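Picture rail

A picture rail is a narrow molding fixed horizontally to an interior wall, from which framed pictures, mirrors and light ornaments are hung. Hooks shaped to fit over the top edge of the rail carry cords, wires or chains, so that the wall surface below does not have to be drilled or nailed.

In the older houses of Bremside and Wakdale, the rail was usually set between the top of the windows and the ceiling. Rooms with high ceilings often had a painted frieze above it, while the wall below was papered. In lower rooms the rail was placed directly under the cornice or left out entirely. The Mollah pattern, named after the sawmill that first cut it, has a rounded upper lip and a flat back 40 millimeters deep — a profile still sold for repair work.

Most rails were made of softwood and painted to match the door trim. Metal rails came into use later, mainly in schools, offices and public galleries, where displays were changed often. A survey of older housing in Brodbridge recorded original rails in 57 of the 100 homes visited; in 19 of these the hooks had also been kept.
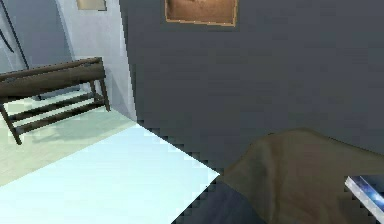
Pictures hung from a single cord tend to tilt when doors are closed heavily or the frame is cleaned. Two cords, each on its own hook, hold a frame more steadily and are preferred for wide or heavy works. The upper edge of a corded frame also leans slightly away from the wall, and small pads are sometimes fixed behind the lower corners to protect the paint.

Categories: Moldings | Interior walls | Picture hanging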